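I gave up my car in September, and people keep asking me how it's going, so I guess it's time for a proper post!

The car was a tired little hatchback with 200 of something wrong with it at any given moment (okay, slight exaggeration), and when the shop quoted me $1000 to get it through another winter I sat in the parking lot and ate a whole sleeve of crackers and thought, no. I'm done. I sold it to Sándor Szénási from my old office, who likes fixing things and paid me more than I would have asked.

Handing over the keys was weirdly the hardest part. I'd had that car key in my pocket for 11 years, next to the house key and the mailbox key and one I still can't identify.

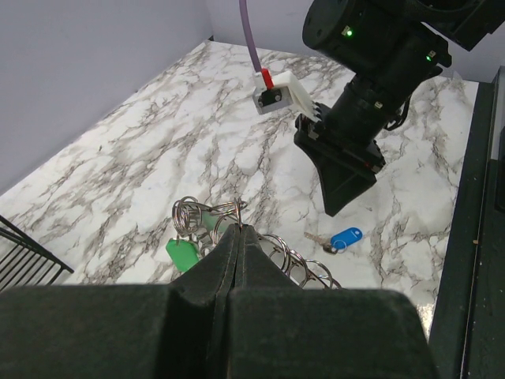
Key rings in a tangle, the story of my life.

So, the bus. I live out past Hernilell, where the number 80 comes through twice an hour if the driver is in a good mood. The first week I missed it four times. I'm a person who leaves the house "in a minute," and a bus does not care about your minute. Now I set an alarm for 7:40 and another for 7:45, and the second one means shoes on, no discussion.

What I didn't expect is how much I'd like the ride. I've read three novels already (three! I read one all last year) and there's a stretch along the river where everybody looks up from their phones at the same time. 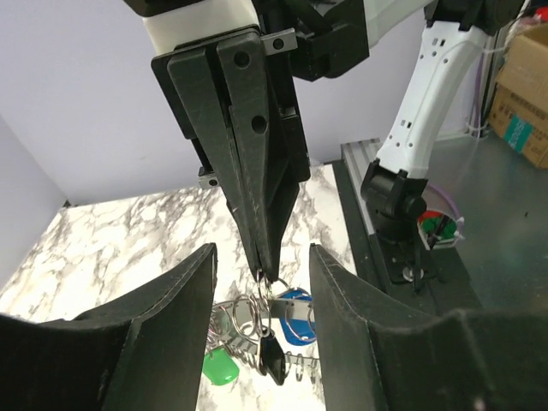 Groceries took some working out. I used to do one giant shop and fill the trunk, and you can't do that with two arms and a transfer at Belkadi. These days I stop in on the way home and buy whatever fits in my backpack. I waste a lot less lettuce this way. Cat litter is still a problem and I'm open to suggestions.
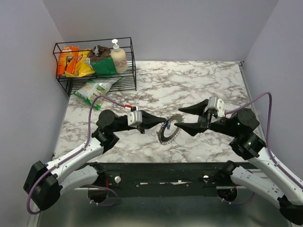

Rain is the other thing. I bought a long raincoat that makes me look like a lighthouse keeper, and I love it so much I wore it to my sister's birthday dinner. She has asked me not to do that again.

Next month I want to try biking as far as the library and catching the bus from there. I still need a helmet and, um, a bike.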